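Ouellet swimming hall to close changing rooms in October

The Ouellet swimming hall will close its changing rooms in stages from October while the old showers and water pipes are replaced. The pools will stay open for most of the work, but swimmers should expect fewer lockers and shorter evening hours.

The work will be carried out by Faltska, a plumbing and heating contractor that also did the boiler job at the hall. It is expected to take 10 weeks. The women's changing room closes first, followed by the men's. During each stage, the family changing area will be used in place of the closed room.

Lane swimming will end at 8 p.m. on weeknights, one hour earlier than now. The early session is not affected. The small pool will be closed for 2 weeks near the end of the project, when the main supply pipe is switched over. Swimming lessons booked for those weeks have been moved to the large pool, and parents will get the new times by email.

Leaks in the shower walls were found during a routine inspection in the spring. Repairs were made at the time, but the pipes behind the tile date from when the hall was built and several sections have worn thin. The new showers will have push-button valves and will use up to a third less water.

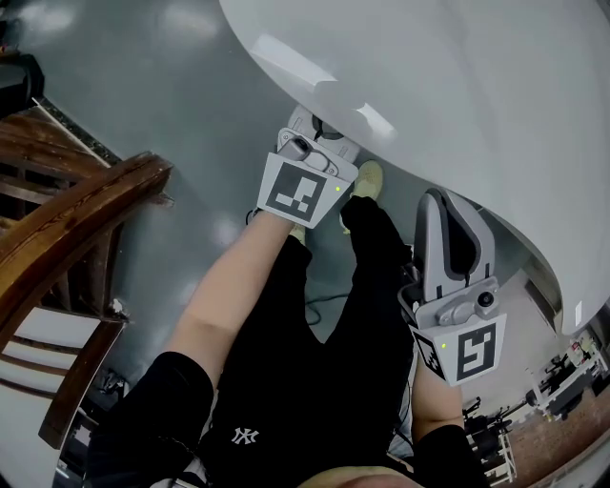
Passes and refunds

Monthly passes bought before the work starts will be extended by 3 weeks at no charge. Pass holders do not need to apply, as the new end date will be added to their cards the next time they check in. Single tickets will be sold at the reduced rate until both changing rooms are open again.

Clubs that rent lanes in the evening can ask for a refund of canceled hours or move them to a later month. The Fesport swim club has moved its late practice to the school pool and will return when normal hours resume.

The front desk will have a printed schedule before the first stage begins. Lockers in the women's changing room must be emptied by closing time on the last day of September.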